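Kitell open day, Edbridge, 6/25/24

So I finally made it to the Kitell open day, and I'm so glad I went! Jeanie Menzies came along too, and we got there early enough to grab good parking (this matters in Edbridge). First stop was the folding room, all pale blue surfaces and the brightest orange cloth you ever saw. 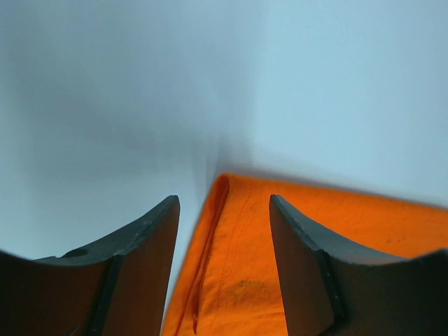 I fold towels every day of my life and still can't get a corner to behave, so I could have stayed in there all afternoon. Iona McIver showed us around and let us ask whatever we wanted – I had four questions about creases alone, and she was very patient with me.

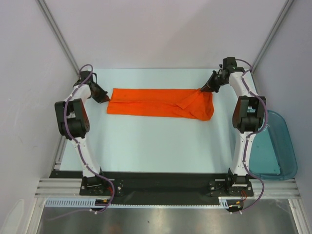 Coffee after that, three kinds of cake, and a long chat about whether you fold in half first or in thirds. Jeanie says thirds. I'm still a halves person! They do it again in September, and I've already put our names down.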